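Participants wanted: household chores study

Can a machine clear a kitchen counter yet? Sometimes, if the counter is simple and the person giving the order words it well. Brerance is looking for people to help us find out where it goes wrong.

We run a study called Nekel. It compares how people would do a chore with how a software-driven robot plans to do it. All the chores take place in simulated rooms, so you will be working at a screen. You do not need to know anything about robots, and we would prefer that most of our participants have never worked with one.

The first set of chores is set in a small home with yellow walls and plank floors. A typical one is "move the rock off the white counter and put it on the wooden table." A person reads that and knows what to do. The planner has to find the counter, find the table and work out a path between them.

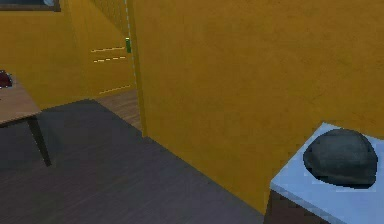

Page last changed: Tue 31 July

What you will do

You will look at rooms like this one and write instructions in your own words, the way you would ask a family member. Then you will watch the planner's attempt and mark the point where you would have stepped in. Some attempts are fine from start to finish. Many are not, and we need both kinds marked with the same care.

Each session has 15 chores and lasts up to 3 hours with breaks. We ask everyone to complete at least two sessions.

Who can take part

- Adults 18 and over who read and write English comfortably.
- People who do regular chores at home, or who have worked in cleaning, stocking, hotel housekeeping or food service.
- People who can come to our office in the Jafarzadeh Building. There is no remote option for this round.

If you took part in our earlier study, Sornari, you may apply again. Please say so in your message - it does not count against you.

The chores by level

1. Single object. Pick up one thing and set it down somewhere else. The planner does fairly well at these.

2. Object among others. Move the green book to the left end of the counter without disturbing the kettle or the potted plant on its stand. There is open counter space to use, but the plant is thin and tall, and reaching past it is where many plans fail. Please write your instruction before you watch the attempt.

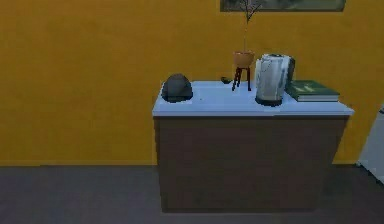

3. Open request. "Tidy this up" or "make room to cook." There is no single right answer. We want to know what you would accept as done, and we expect people to disagree.

Pay and practical details

Pay is by the session, at the rate given in your confirmation message, and you are paid the same whether or not the planner finishes its chores. If you have to leave early you will be paid for the time you were here. Water and coffee are provided. The building has step-free access.

We record what you type and where you click. We do not record your voice or face. The first round produced 798 written instructions, and these are stored without names.

How to apply

Write to Menaka Gazi, study coordinator, using the contact form on this site. Tell us which chores you do most often, any paid work of the kind listed above, and whether mornings or afternoons suit you. Questions about data and consent go to Mpho Nel through the same form.

We have 13 places left in this round. Sessions run through the end of October.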